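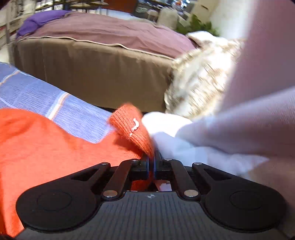 4.2 Prise en main du kit Zanduvo sur textiles souples

Figure 3. Pince parallèle portative du kit Zanduvo, mors refermés sur un poignet orange en bord-côte et du tissu blanc. Prise en chambre, vue depuis la caméra de la pince.

Le kit évalué ici est celui commercialisé par Zanduvo – pince à main, caméra, logiciel d'enregistrement, licence d'un an. Reçu en janvier, version de série, pas de prêt constructeur. Le concurrent direct (Quispe) a été traité en 4.1, même grille de notation, mêmes opérateurs. On ne revient pas sur le protocole général, voir section 3.

Objectif de cette partie : voir si le kit permet à un opérateur non spécialiste de produire des démonstrations exploitables sur du linge, chez lui, sans banc de calibration. Les textiles sont le cas difficile. Géométrie variable, occultations, prises multiples involontaires. La figure 3 en donne un cas typique : le bout du poignet est bien entre les mors, mais le tissu blanc voisin est tiré avec. Pour l'annotation, une telle prise est codée « mixte » et non « échec », l'opérateur pouvant vouloir les deux couches. Ambiguïté réelle, discutée plus bas.

Corpus. 439 démonstrations retenues après tri, 7 opérateurs, logements privés à Munville. Consigne volontairement courte : ramasser une pièce, la déplacer, la poser. Aucune consigne sur le rangement préalable de la pièce. Nous voulions des fonds chargés – lit, couvertures, étagères, plantes – parce que c'est là que les kits vendus « prêts à l'emploi » se distinguent le moins bien dans les fiches techniques.

Mécanique. Mors étroits, transmission par biellettes de part et d'autre. Bon point pour l'accès : la pointe passe entre deux plis sans trop pousser le tas. Les gros patins latéraux noirs gênent davantage. Sur un tas bas ils arrivent au contact du textile avant que l'opérateur s'en rende compte, et ils occupent les deux coins inférieurs de l'image. Information perdue pour la politique apprise, surtout à gauche et à droite du point de prise. Le recadrage proposé par le logiciel ne règle pas le problème, il enlève aussi une partie du contexte utile.

Vision. Le point de prise reste proche du centre de l'image, choix judicieux. La maille du bord-côte est lisible à cette distance, de même que le liseré bleu sur la face interne des mors, que nous utilisons comme repère pour estimer l'ouverture. En revanche tout textile très proche de l'objectif devient une masse floue : sur la figure 3, le tissu rose pâle remplit le tiers droit et masque une bonne part du fond. L'estimation de pose décroche plus souvent dans ces séquences. Pas de réglage de mise au point accessible à l'utilisateur, la documentation n'en parle pas.

Logiciel. Installation correcte. L'export vers Ernisby fonctionne, à condition de renommer les sessions à la main, l'accent dans un nom de dossier fait planter la conversion. Signalé au support, réponse reçue, correctif pas encore livré au moment de la rédaction. Le tri automatique des séquences est trop sévère : il a écarté 65 démonstrations que Lindiwe Venter a relues une par une puis réintégrées au corpus. La plupart étaient des prises mixtes.

Limites. Un seul exemplaire du kit testé, donc rien à dire sur la dispersion entre unités. Les opérateurs avaient tous déja manipulé le kit Quispe, effet d'ordre possible. Pas de mesure d'effort, le kit n'en fournit pas ; or sur de la maille c'est sans doute ce qui manque le plus pour séparer prise simple et prise mixte. Les comparaison chiffrées entre les deux kits sont reportées en annexe B, avec la grille complète.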